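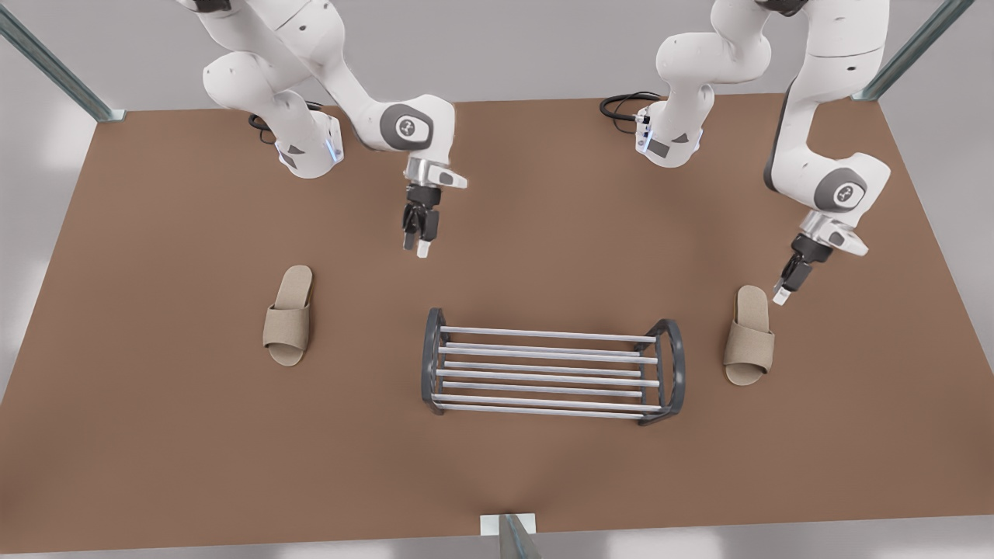
Does anyone know if the Kanel build still needs the old Ruletti hinge plates?
Only the 2000 series does. Later cabinets take the flat plate, two screws per side.

Olga Prata wrote:
> I have a Kanel shoe cabinet with a sagging lower door. The gap at
> the bottom is almost 40 mm. Espiritu sells a plate that looks the
> same, but the hole spacing is listed as 27 mm.

Olga,

27 mm is the flat plate – it won't fit a 2000 without redrilling. Check the stamp inside the left panel before ordering. If the door sags that far, the top screw hole is probably stripped too. Fill it with hardwood dowel and glue, leave it overnight, then drill a pilot hole. Gikance still lists the old plate, sold in pairs.

Begoña Zabala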